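小型展厅混响时间测量与吸声改造方案
课程项目报告(第4组)

一、项目背景

本项目以 Clornholm 楼一层展厅为对象。该厅平时用于课程展示和小型讲座,师生反映后排听不清发言,多人同时交谈时尤其明显。小组在11月对展厅做了混响时间测量,并据此提出吸声改造方案。

展厅容积为917立方米,地面为水磨石,三面墙为抹灰墙,一面为玻璃幕墙,顶棚未做吊顶。各表面在中高频的吸声系数均偏低,初步判断混响时间过长是语言清晰度不足的主要原因。

二、测量方法

测量采用中断声源法。声源为无指向性扬声器,放置两个位置;传声器布置六个测点,距墙面均不小于一米,高度取坐姿人耳高度1.2米。每个声源与测点组合重复测量三次,取衰减曲线上-5 dB至-25 dB段作线性拟合,外推得到60 dB衰减所需时间,即T20结果。

测量在晚间进行,通风系统关闭。背景噪声在125 Hz倍频带偏高,该频带信噪比勉强满足要求,结果仅供参考。

三、结果与分析

500 Hz与1000 Hz两个倍频带的平均混响时间为2.3秒。参照课程讲义给出的语言用厅堂建议值,同等容积下宜控制在1.0秒以内。按赛宾公式反算,现有总吸声量为64平方米;要降到1.0秒,总吸声量需达到148平方米,缺口84平方米。

各测点之间的差异不大,靠近玻璃幕墙的两个测点在2000 Hz以上略长,推测与幕墙和对面抹灰墙之间的平行反射有关。

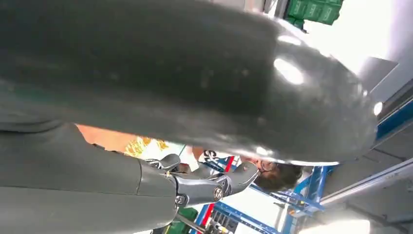
Shona Dunstan 在中期评议时提出,赛宾公式假设声场充分扩散,而展厅两侧墙面平行,吸声材料若全部集中在顶棚,水平方向的反射几乎不受影响,实际混响时间会比计算值长。她建议至少把三分之一的材料移到墙面。

小组采纳了这一意见,对原方案作了调整。原方案只在顶棚悬挂水平吸声板,调整后分为两部分:顶棚悬挂吸声板72平方米,幕墙对面的抹灰墙安装吸声板36平方米,下沿离地0.9米。

四、材料选择

比较了 Ukine 与 Hiebert 两种聚酯纤维吸声板。两者厚度均为50毫米,背后留100毫米空腔时,中频吸声系数计算中统一取0.80。Hiebert 板面密度较大,悬挂时需加密吊点;Ukine 板较轻,可利用现有预埋件。方案选用 Ukine 板,108平方米合计吸声量86平方米,忽略被覆盖墙面原有的少量吸声,预计中频混响时间为0.98秒。

五、不足

1. 未测量满场状态。人体吸声未计入,满场时混响时间应低于计算值。
2. 低频数据可靠性不足,125 Hz频带需在更安静的条件下补测。
3. 未测语言传输指数,清晰度的改善只能由混响时间间接推断。

六、分工

Ehab Fawzy:现场测量、数据拟合
Lucie Lachance:吸声量计算、材料比较
Garnet Gosselin:图纸、报告统稿

原始衰减曲线及计算表见附录A,测点坐标见附录B。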